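Rules for the folding table, second version

Posted in March, filed under: work notes

Last month I wrote that we need better rules for our recording table, and three people wrote to me and asked which rules. So I will try to put them down. I am not a safety specialist and my English is from school and from manuals, please be patient with me.

In our group at Neves we record people who fold clothes with hand-held grippers. The recordings are used later to teach a robot arm the same work. When I came, the only rule was "try to do it well." We had 2448 recordings at that time, and when I sat down to check them, 1454 were good enough to keep. The rest had different problems, but most of them were small problems of order. A sleeve was already folded when the recording began. The gripper was half closed at the start. Somebody reached in with the free hand to help the cloth a little.

The first rule we agreed on is about the start. Every recording starts with the gripper open and above the garment, and the operator waits for a slow count of two before moving. New people find this very boring. I found it boring too, but it makes the cutting of the files much easier.

The second rule is about the markers. The small black-and-white squares by the fingers must be clean and flat, and both must be in view. We look at them before each session. If a corner lifts, we change the marker, we do not press it down with the thumb and continue. I have pressed it down with the thumb many times, so this rule is mostly for me.
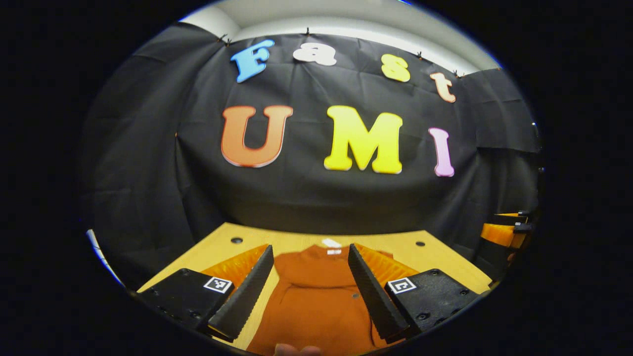 Gripper open over the orange garment, with the "Fast UMI" letters on the backdrop.

The third rule is the one people argue with. The garment does not need to be neat at the start. In the first version I wrote that it should lie flat with the collar away from the operator, and Ilídio Sampaio, who reviews our protocol, crossed it out with a red pen. He said that a robot in a real home will get the shirt as it falls. He was right and I changed it. Now we only ask that the whole garment is on the table and that nothing hangs over the side.

The fourth rule is about hands. Fingers stay behind the gripper fingers while the gripper is closing. The gripper is not strong, but it is a habit, and the habit goes with you when you work beside the big arm, which is strong. For the big arm we follow the written procedure of the building and I will not repeat it here.

Then there are the notes. For each session we write the garment, the operator, the start time and anything strange. We use a paper form that we took from the Brukwood project, and I shortened it from two pages to one. Long forms get filled in at the end of the day from memory, and then they are not worth much. If you have a form with more than ten lines, try to cut it.

What I still do not know is how to write a rule for speed. The people from Cekemside ask their operators to finish each fold under a fixed time. We tried it for 61 recordings and I did not like the results, the movements became hard and the cloth was pulled. For now our text says "work at the speed you would use at home," and I know this is not a real rule. If your group has a better sentence, please send it to me.

The next version will have a part about storage and names of files. I have a draft, but it is still too long.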